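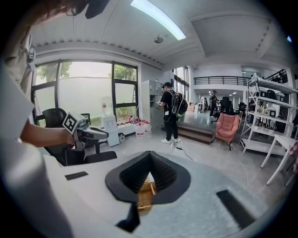 Wicker, up close

I said yes to the Brullano trip before Mirjam even finished her sentence! Two nights by the lake, cheap bunks, and a bus that left at 5 a.m. (I didn't hear that last part until later.) By the time the sun came up, Luuk was asleep on my shoulder and old Wim was telling the driver how to drive.

"It's 805 steps down to the water," Wim told me. "I counted them in February."

"And how many back up?"

He had to think about that one. 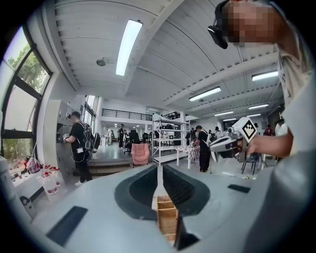 We missed the last ferry out of Skalano, of course. Mirjam blamed the ice cream, I blamed Mirjam, and we all sat on the dock with our bags and one cold pizza. I wanted a wicker box like the light brown one in the photo, something I could pack with bread and cheese and carry around like a lady in an old movie, but all I had was a plastic sack with a hole in it. Then a little blue boat came chugging in and the man at the wheel waved at us.

"Flistness?" he yelled.

"No, Brullano!" I yelled back.

He shrugged and threw me the rope anyway. Luuk climbed in first, still chewing, and I went after him with my shoes in my hand.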